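Welcome to the Lotlow fan archive README. It lists 444 clips from the series Pesorcombe and its radio talks.

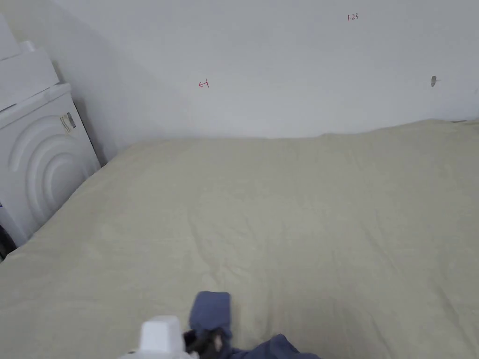
Bed with a beige cover, white wall

Files are sorted by season. Old links to Tomar still work — please do not share them.
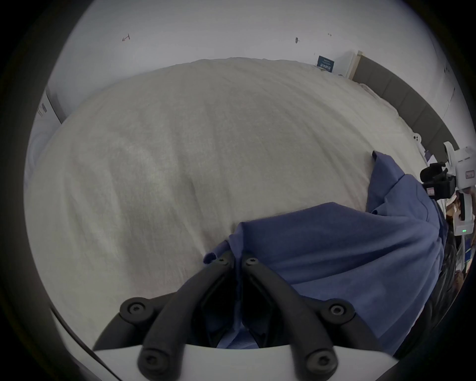
Blue shirt on the duvet

Subtitles: 1682 lines, checked by Archana Lodhi. 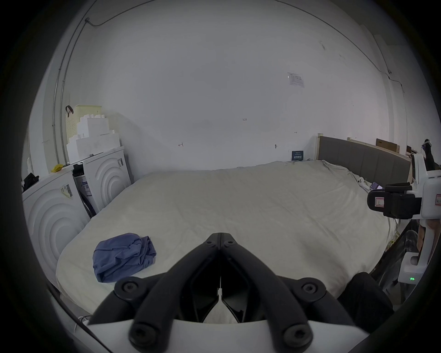

Corrections go to Thirumalai Joseph. We own none of the footage.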